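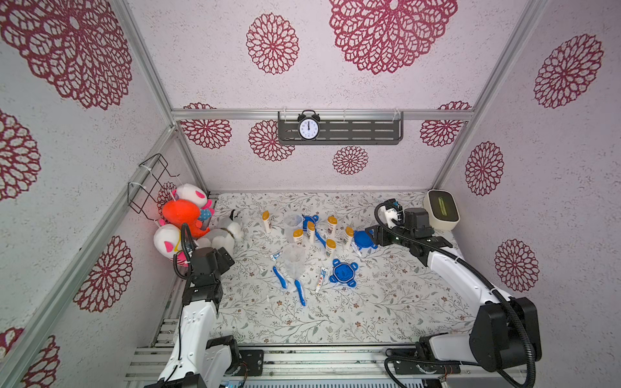
The shelf question from last week first, then the small items. A slotted metal shelf hung from a horizontal rail can be raised, lowered or slid sideways without new holes in the wall, and I would keep that arrangement whatever else is changed. With patterned panels behind it the shelf has to carry very little or nothing on it can be picked out at a glance. A black twin-bell clock with a white face reads well against the dark red medallions, and I would leave it as the only thing up there. The wire basket in the back left corner is held with white cable ties. They will do for soft goods. I would not hang anything heavy from them.

The plush toys are at present heaped in that same corner, under and beside the basket: two cats, a dog, the orange one. My suggestion is that they go in the basket and the floor of the corner is kept clear. The dog is the one that strays toward the middle of the table, and it lies on its side there, using space the bottles need. If the basket will not take all of them, leave out the orange one, as it is the easiest to see against the white.

On 5 the list was asked:

> We have the Telleck layout sheet, which gives every small item a
> place of its own on the cloth, and the Kivi sheet, which groups
> items by use and lets the groups move. Has anyone kept either
> one going for longer than a month? The Telleck sheet looked good
> in June but the bottles drift. They are all the same shape and
> people set them down wherever their hand happens to be.
>
> Second question. The table cloth is printed with vines and small
> blossoms. Is it worth changing to a plain one? Small parts get
> lost in the print. The plain cloth from Larkholm is 39 a piece
> and we would need 3.
>
> Third, can the toothpaste live next to the toothbrush, or should
> tubes be kept with tubes?

Taking these in order.

1. Telleck or Kivi. I have used both. The Telleck sheet works for items with distinct outlines and fails for sets of identical ones. White bottles with orange caps are the plain case: any bottle fits any place, so a wrong placement is never noticed and the set spreads. The Kivi sheet asks only that the set be together, and a person can check that without the sheet in hand. I kept Kivi going for 60 days at Skulusley with one change, namely that each group had a fixed center and was allowed to grow outward from it. I would adopt that change from the start.

2. Cloth. Keep the printed one for now. The print is fine and its colors are soft, and the items that get lost in it are the pale ones without a colored cap or label. A strip of orange tape on those costs less than three cloths. If the cloth is replaced later for wear, go plain.

3. Tubes. See below.

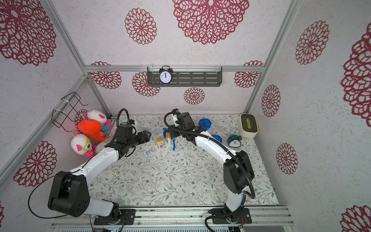 Grouping by use puts the toothbrush and the toothpaste together, and the Kivi sheet is clear on this. Grouping by shape puts them apart, and over a day of use it is the shape habit that wins. The blue toothbrush ends up beside the cream-colored tube with the orange cap, in the middle with the measuring cup, while the white toothpaste tube with the blue and red printing lies flat toward the front left. I would move the toothpaste back to the brush and take the measuring cup out of that group altogether. Its proper neighbor is the bottle.

The blue hexagonal container needs a rule too. When the lid is off, it should be set down directly next to the container. Toward the back right is a good location for the pair. The small teal clock can stay beside them, although two clocks on one table is one more than the sheet allows for, and the black one on the shelf is easier to read from the front. The tissue box is right where it is, in the back right corner, clear of everything that gets handled.

Two notes on the sheet itself. The group names should be printed large enough to read at arm's length; the Telleck version was set too small. And the sheet should state which edge of the table is the front. We lost most of a morning at Skulusley to a sheet held upside down.

I can send the marked-up Kivi sheet to anyone who wants it. The file is 200 KB. The group centers are drawn in pencil and scanned, so the lines are faint, but they print.

One question back to the list: does anyone have a source for wire baskets the same width as the Larkholm one but shallower? Small toys go to the bottom of mine and have to be tipped out.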